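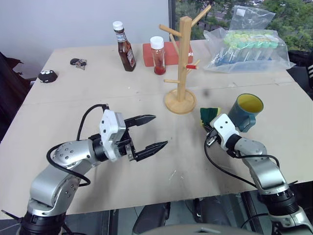
Manju Tyagi commented under the last bat review that a heavy bat is a waste of money for anyone who bats below number five, and that a club player should buy the lightest thing with a decent handle. I have some sympathy with that, and I had it in mind the whole time I was using the Flekon Bolico, a full-size English willow bat that is heavy by most people's standards.

The one I bought weighs 1,248 grams with the factory grip and no toe guard. The label says 1,190 to 1,250, so it is inside the range, but only just. If you order online and care about weight, write to the shop first. Kandpal Sports, where I got mine, will put bats on a scale and hold one for you.

Price and grade

I paid $118 before shipping. The Bolico is sold as a grade 3 bat. Mine has seven grains across the face, fairly straight, with a brown patch low on the outside edge. There is a small pin knot on the back near the shoulder. None of that bothers me at this price. If you want a clean white face you will be paying twice as much.

The stickers are thick and the bottom one had started to lift at the corner when it arrived. I pressed it down and put clear tape over it.

Knocking in

Flekon says the bat is pre-knocked and ready for play. I would ignore that. I oiled it twice, lightly, with a day between coats, and then used a mallet in short sessions until I had done up to six hours. The edges took the longest. After that I faced old balls in the nets for two sessions before using it against anything new.

The face now has the usual seam marks and one hairline crack near the toe on the inside, less than an inch long. I put a strip of fiber tape across it and it has not grown.

Shape and pickup

The swell is low to middle, with the thickest part a little under where I would like it. Edges are big. The back has some wood taken out on both sides of the spine, and the spine itself runs high and then drops off quickly toward the toe.

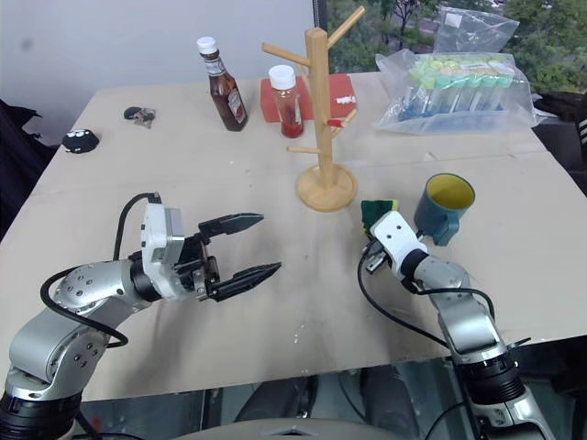

Pickup is better than the weight suggests, though it still feels like a heavy bat by the end of a long net. On front-foot drives the weight helps and the bat comes through straight. Pulls and cuts are another matter. For the first couple of weeks I was late on anything short outside off, and got out twice that way, once caught behind and once at gully. I have since moved my bottom hand down a little, which fixed most of it.

On the matting wickets we play on here the ball tends to bounce above the middle of a low-swell bat. I noticed this more than I expected. Plenty of decent shots came off the part just above the sweet spot and went to the fielder without much on them. On turf, or on a worn mat that keeps low, it would suit the conditions better.

Handle and grip

The handle is oval near the bottom and round at the top, 12-piece cane, and it has a little flex. I like it. The grip that comes with it is poor. It is slick when your gloves are damp and it had twisted by the third week. I replaced it with a plain Dondeck chevron grip and have had no more trouble.

In matches

I have used it in four league games, all 25 overs a side. The best of them was a chase of 166, where I opened and was still in at the end. When you hit the middle the ball goes a long way, and the sound is good. Mishits toward the toe jar the hands badly, more than with my old bat. Jabbing down on yorkers is not pleasant.

Flekon also sells a version called the Bolico Lite. I have only picked it up in the shop. It felt shorter in the blade, and the edges looked thinner. For a lower-order player, or anyone who likes to cut, I think it would be the better choice, and on that point the comment was right.

Who should buy it

If you bat in the top four, play mostly off the front foot and are used to something over 1,200 grams, the Bolico is good value. If you are coming from a light bat, borrow a heavy one for a few nets before you order.

Rating: 7 out of 10. I took off one point for the grip and sticker, and two for the toe.

Posted Jun 9, 2018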